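Virnerance tap night: ticket or walk in?

hopline95
Anyone been to the Virnerance tasting? Tickets cover 4 pours. Is the brewery tour included?

F. Tsolakis
Tour included, 3 pours when I went in August. Walk-ins pay at the bar.
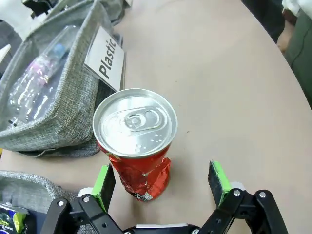
Reply 3
dperron
Disagree on the pours. It was four, the last one a half. Cans are sold separately at the counter.

Reply 4
F. Tsolakis
A half isn't a pour.

Reply 5
hopline95
Booked. Order 2536, no mention of the tour on it. Will email them.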